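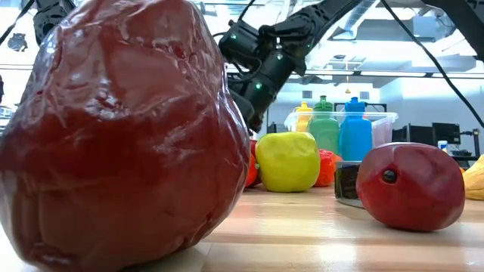

Before you record the first example, decide what one example is. In our group it is one grasp: the arm starts above the table, takes one object, lifts it and puts it down again. We had long discussions because Jörg Lenz wanted to save the whole clearing of the table as a single file, and I still think short files are easier to repair. Then choose the objects. Plastic vegetables are good for beginners, as they keep their form, but look at how they shine under the ceiling lights. The big red one near the camera has white highlights over its upper part, and it also hides a part of the gripper. Such views should be in your set, only not in every file.

## Preparing the table

1. Put the clear bin with the squeeze bottles at the back. Bottles are a separate task, see the page on bins.
2. Place the peppers so that at least two stand close together. A learner which has seen only free-standing objects will push the neighbours away.
3. Check that the arm's indicator lights are green.
4. Write the name of the layout in the log before you start.

## Recording

Guide the arm slowly and close the fingers in one movement. If you hesitate, stop and delete the file. Mirjana Kelmendi keeps her failed grasps in a folder of their own — this is allowed, but they must carry the label `fail`.

Change the layout after each 20 files. Our first set, Winora, had 724 grasps and nearly all of them came from the same three layouts, so the policy was weak as soon as a pepper lay on its side. For the second set we fixed a minimum of 800 grasps, and it went better.

## Before you upload

Play every tenth file at double speed. Look for a jump in the joint values at the beginning, it comes when recording was started too early.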